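4.3 Setting the wrist view for close grasping

This section explains how to prepare the Kanard perception module for objects that are nearer to the wrist camera than the normal working distance. Please finish section 4.2 (hand-eye calibration) first. If you changed the finger pads after calibration, repeat 4.2 before you continue.

1. Stop any running task. In the console, open Perception > Wrist and choose the profile "close".

2. Set the exposure to manual. Start from 2000 microseconds and lower it until the bright reflections on glossy plastic become narrow lines. Do not use automatic exposure. With a dark background it makes the whole view brighter and the edges of the container are lost.

3. Load the finger mask. The mask tells the segmenter which pixels belong to the gripper, so that they are not reported as part of the object. Open and close the fingers 2 times at slow speed and check that the mask follows them.

4. Move the arm by hand guiding to the grasp pose and close the fingers on the container wall. Press Capture.

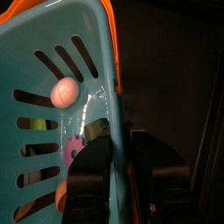
5. In the segment list, merge all the pieces that belong to the container. A wall with slots is usually divided into several segments, and the planner will take each one as a separate obstacle if you leave them like this. Select the pieces, press Merge, and give the result the class "container".

6. Set the class of everything seen through a slot to "content". Content is ignored when the grasp point is computed, but it is kept for the collision check on the way up.

7. Set the minimum segment size to 50 pixels. Smaller values give many false segments on reflections.

8. Press Save and then Test. The planner shows the proposed grasp line in yellow. It must lie on the rim and not cross a slot.

Note: If a small object sits in front of a slot, the segmenter may join it to the wall. Use Split and draw the border by hand. Todor Kadrić has written a short script that does this for coloured objects; it is in the tools folder, but it is not yet tested with the Zupan controller.

Caution: The close profile turns off the depth filter. Do not use it for free moves. Change back to "normal" before you start the arm in automatic mode, and keep one hand near the stop button during the first run.

If the grasp line does not appear after step 8, look in the planner log for the message "no rim found". Normally the container segments were not merged completely. Go back to step 5.

Questions on this section: Viorica Hodžić, Software Documentation, Dostunley office | © Kanard | Back to top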